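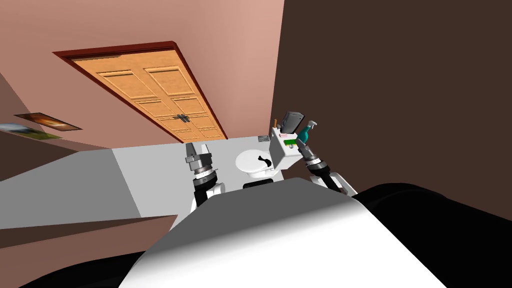
*Bathroom task, head view, right arm at the spray bottle.*

Subject: Re: [muvik-teleop] Clutch behavior and idle arm in the bathroom recordings

June 9, 2019

All,

Replying to the list because two people have asked me the same thing off it. The bathroom set now stands at 179 demonstrations, all recorded in simulation by remote control with the hand controllers. Four operators contributed. The recordings are split by operator in the index, and I would ask that you keep that split when you hold out data for validation. A random split puts the same person's habits on both sides and the numbers come out too good.

Settings have not changed since February:

- controller motion is scaled 1:1 in translation and rotation
- the clutch is per arm, on the side button
- the trigger maps linearly to finger opening
- the base is driven with the left thumb stick and is locked while either trigger is moving

That last item is the source of most complaints. An operator who squeezes the trigger slowly while trying to back away gets no base motion at all and usually assumes the stick has failed. The lock is intended. Wait for the fingers to settle, then drive.

On the steep head view: the torso shell hides the lower half of the workspace and will continue to do so. Operators who trained on the Relley setup expect to see the elbows. They should do the first few runs slowly and watch the wrists. 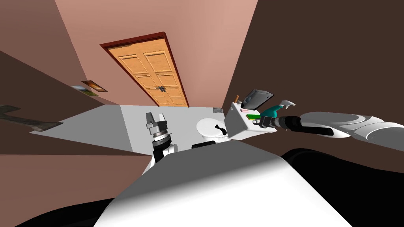
Régis Huet wrote:

> I went through the first block of recordings and the left arm is a problem. In many of them the operator clutches it out at the start and it stays parked with the fingers up while the right arm does all the work. The policy then learns that the left arm has zero velocity, and on the door part of the task it is very slow to start moving it. Can we mask the idle arm in the loss, or should the operators be told to keep it live?
>
> Also, the clutch itself leaves a mark. When it is released the hand target jumps by whatever the controller drifted while disengaged. I see it as a one-step spike in the commanded pose. The arm smooths it out but the action label does not.

Both points are correct. On the first, I do not want operators moving an arm they have no use for, as it produces drift that somebody will later have to filter. The clutch state is already logged for each arm and each step. Use it as the mask. When the clutch is out, drop that arm's term from the loss and keep everything else, including the observation.

On the second, the spike was a bug. The offset was taken at the moment of the button press and was not updated on release. It is fixed in the recorder. For the old files there is a script, `fix_clutch.py`, that recomputes the offset from the raw controller pose. It needs the raw stream, so do not delete it to save disk space. Two of the Andrade machines had already done so and those recordings are lost to us.

Episodes are capped at 2000 steps. Most finish well short of that. Anything that hits the cap is marked as truncated and should be left out of training, even when the first part looks usable.
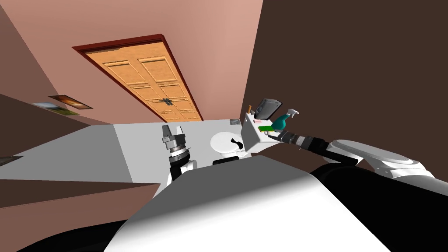 Are the hand poses logged in the world frame or the base frame?

Base frame, at the start of each control step. World poses can be rebuilt from the odometry field.

One more note on style. Aparecida Guimarães has asked for shorter pauses between the grasp and the first base motion. I agree. A pause of almost 400 steps, as in one of the earlier runs, teaches the policy to wait, and it has no way of knowing what it is waiting for. If you need to think, use the pause key, which stops the recorder as well as the simulator. 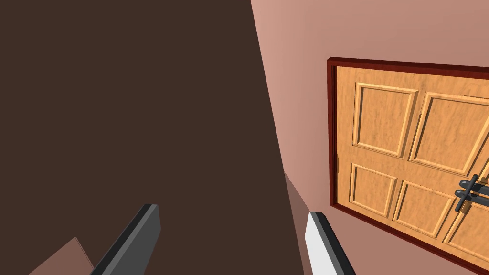

**Neditz Remote Manipulation Group**

Door handle approaches are being recorded as a separate segment from now on. Bring the gripper up with the fingers open, line up the wrist before you come within reach of the levers, and press the segment key. Correcting wrist roll at contact gives a label that is hard to reproduce, and the simulated latch is less forgiving than it should be.

Please send segment boundaries you disagree with to the list, with the episode index and step number.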